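双臂机器人“边做边问”：研究团队用局部重标注减少厨房整理任务的示教量

Lellton实验室的一个小组在8月公布了一项双臂操作学习方法，名为Ackah。该方法针对模仿学习中一个长期存在的问题：策略在长序列任务中失败时，通常需要重新采集整段示教，而真正出错的往往只是其中几秒钟的接触阶段。

论文第一作者Umut Dönmez表示，小组的出发点是示教数据的利用率。一段完整的桌面整理示教包含大量自由空间运动，这部分动作容易学会，重复采集带来的收益很小。抓取前的对准、手指闭合的时机、物体与支架脱离的瞬间占时间轴的比例很低，却决定任务成败。

Ackah的做法是在策略执行时同步运行一个分歧估计器。估计器由5个共享编码器的动作头组成，各动作头以不同的数据子集训练。当它们对未来一段动作的预测差异超过阈值时，系统暂停执行，由操作员接管，只补录从暂停点到下一个稳定状态之间的片段。补录片段按接触阶段切分，再与原有示教混合，用于微调。

实验在一套桌面厨房场景中进行，两条机械臂安装在桌子后缘，物品包括烤箱、木制杯架与马克杯、装有玉米的编织篮，以及立放着盘子的木制碗架。

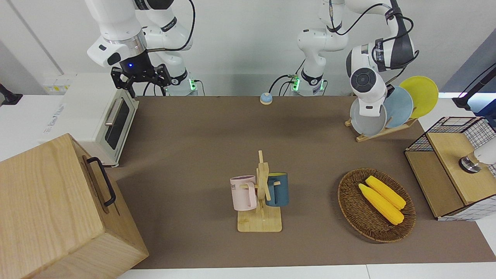 任务分为4类：从杯架取杯并放到指定区域，从碗架取盘，开合烤箱门，以及把篮中物品移入另一容器。前两类要求的对准精度较高，后两类涉及较长的力接触过程。每一类都设有单臂和双臂两个版本，双臂版本中一条机械臂负责稳定支撑物，另一条完成取放。

初始策略使用3,000段遥操作示教训练，策略网络为动作分块式Transformer，输入包括固定相机与头部相机的图像，以及双臂关节角和夹爪开度。小组没有使用力传感器读数。负责控制部分的Peter Rusnák解释说，加入力信号后，分歧估计器在手指刚触碰物体时频繁触发，暂停次数过多，操作员的负担反而上升。后续版本可能把力信号单独送入一个低频分支。

阈值的设定也经过调整。最初采用全局固定阈值，结果取盘任务几乎每次都会暂停，而烤箱门任务在明显偏离时仍继续执行。现行版本按接触阶段分别校准阈值，校准数据取自成功执行的轨迹，不参与策略训练。每轮微调后重新校准一次。

双臂之间的协调是另一处改动。早期版本中，任意一臂的分歧超过阈值都会使两臂同时停止。若另一臂正夹持物体，突然停止容易造成滑脱。Ackah现在把两臂的暂停条件分开处理：触发的一臂先减速，另一臂保持当前夹持力并停在最近的安全姿态，待操作员确认后再移交控制权。

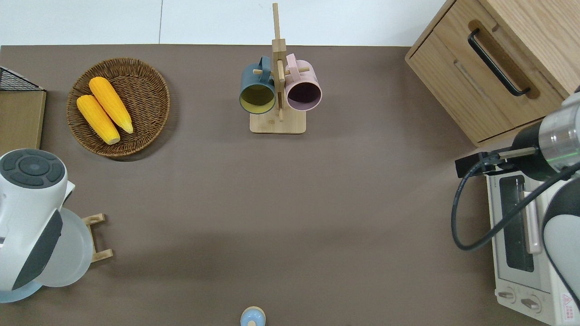
视角设置对结果有明显影响。消融实验中，去掉头部相机后，杯架任务的退化最为明显，原因在于固定视角下夹爪容易遮住杯柄与木钉的接触位置。去掉固定相机时，受影响较大的是烤箱任务，头部视角难以判断门的开合角度。两路图像同时保留时，分歧估计器的误触发也较少。

经过17轮补录与微调，4类任务的成功率均高于只用初始示教训练的策略，其中取盘任务的提升幅度最大。作为对照，小组用同样的操作时长采集完整示教并重新训练，结果在取盘和取杯两类任务上低于Ackah，在物品转移任务上两者接近。Dönmez认为后一结果符合预期：物品转移的失败原因较为分散，没有集中在某个短暂的接触阶段，局部补录的优势因此减弱。

补录片段与原示教的混合比例需要控制。比例过高时，策略会在自由空间中出现不必要的停顿，表现类似等待接管。数据分析由Zuweira Antwi完成，她将这一现象归因于补录片段的起始帧多为静止状态。目前的处理方式是裁去起始的静止帧，并在损失函数中降低片段前段的权重。经过裁剪，停顿次数减少，但双臂版本的取盘任务中仍可观察到。

论文列出了若干限制。全部实验在同一张桌子上完成，物品种类固定，位置变化范围有限；烤箱门的铰链阻力没有变化；操作员均为熟悉该遥操作系统的人员，新手补录的数据质量尚未评估。此外，分歧估计器只能发现各动作头意见不一致的情况。如果所有动作头以较高的一致性给出同一个错误动作，系统不会暂停。小组在附录中给出了这类失败的轨迹，主要出现在杯子朝向与训练数据差异较大时。

未参与该研究的Gilach公司工程师Nana Ametepe认为，按接触阶段校准阈值的思路便于迁移到现有产线，但阶段切分目前依赖人工标注的规则，换一种夹爪就需要重新编写。他更关心自动切分能否达到同样的效果。论文对此只有初步结果，使用夹爪开度与末端速度做聚类，在开合烤箱门任务上与人工规则基本一致，在取盘任务上切分点偏晚。

小组计划公开补录工具和阶段标注脚本，遥操作示教数据的发布范围仍在与合作方Milska商定。下一阶段的实验将加入未见过的杯盘，并测试由两名操作员分别接管左右臂的方案。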